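Bridville, Jan 13, 2023

**Dunstan Priory ruins to open to visitors in September**

The Bridville Heritage Trust is delighted to share that the ruins of Dunstan Priory, a quiet center of prayer and book copying through much of the Middle Ages, will welcome visitors this September after many years behind a fence.

The priory stands on a low rise above the River Avel, and at its height it housed 60 monks, along with the novices, cooks and travelers who came and went through its gatehouse (and there were a great many travelers!).

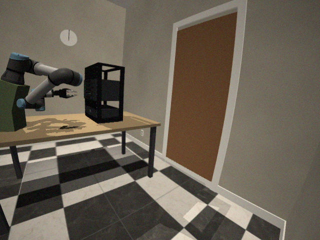
The cloister walk, the chapter house and the lower walls of the library will all be part of the new path, which runs for 200 yards and is level the whole way. Signs along it tell the story of the copying room, where 43 known manuscripts were made.

"I grew up on the Meva side of the river and used to look across at those walls, wondering who had lived there," said Mereana Stubbs, director of the trust. "It makes me so happy that families can finally walk in and find out for themselves."

Guided walks can be booked through the trust's office at 88 Priory Lane, Bridville.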